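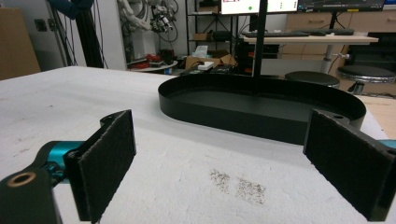

The white table with the oval tray and the dark specks, see item 2.

Minutes of the Zikeck Shared Workroom meeting, 5 June 2022

Berkay Ekinci opened the meeting with a warm thank-you to everyone who gave up part of a sunny Sunday, and a special thank-you to whoever brought the cherry cake, which did not last past item 1. The minutes of the January meeting were read and accepted, with one small fix: the spare key is kept at the Prunden desk and not upstairs.

1. Money. We have 165 dollars left in the supplies fund. The bill from Traltow for cleaning cloths and trash bags came to 4 dollars more than we had planned, and we all agreed we could live with that.

2. The white table. Most of the afternoon went to this one, and it was a good-natured talk even where people didn't see eye to eye. The foam top has picked up a fair number of gray scuffs, and there are two patches of fine dark specks on it, close together, in front of the oval tray. 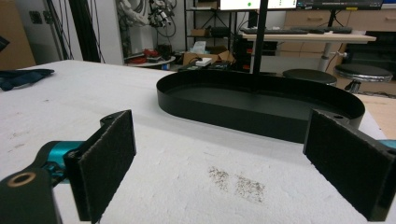
Berkay felt strongly that the specks should be lifted off with a soft brush and a dustpan before anyone goes near them with a wet cloth, as wiping only pushes that sort of thing further into the foam (he spoke from experience with his own kitchen counter, and at some length!). Others wondered whether a small vacuum might be quicker. We settled on the brush first and the vacuum if the brush lets us down. The gray scuffs can stay for now.

It was also asked whether we should simply buy a new sheet. Başaran has quoted us 213 dollars for one cut to size, and that is more than we have, so the old sheet will carry on and we'll come back to the question in the fall. 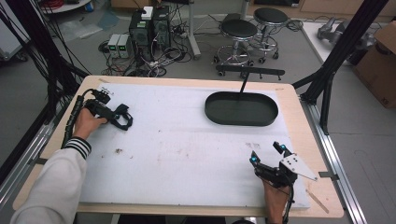
Zikeck Workroom Minutes, page 3

3. The oval tray. Agreed that it stays on the table, toward the back. Anything small and crumbly should be worked on inside the tray from now on, and the tray emptied into the bin before going home. There was a kind word for its raised rim, which several of us have come to appreciate.

4. Odds and ends on and near the table. The thin wooden stick on the bare wood edge can go in the drawer with the others. Please leave the little metal clip where it is, holding the foam down at the side.
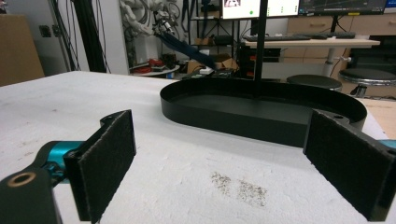 The cardboard box by the wall came up again, as it does every time. If anyone wants it, please say so before the next meeting, otherwise it will be flattened and taken to recycling with the rest.

5. Any other business. The window latch is sticking again and Berkay will bring some oil. Next meeting at Prunden, same time, cake welcome.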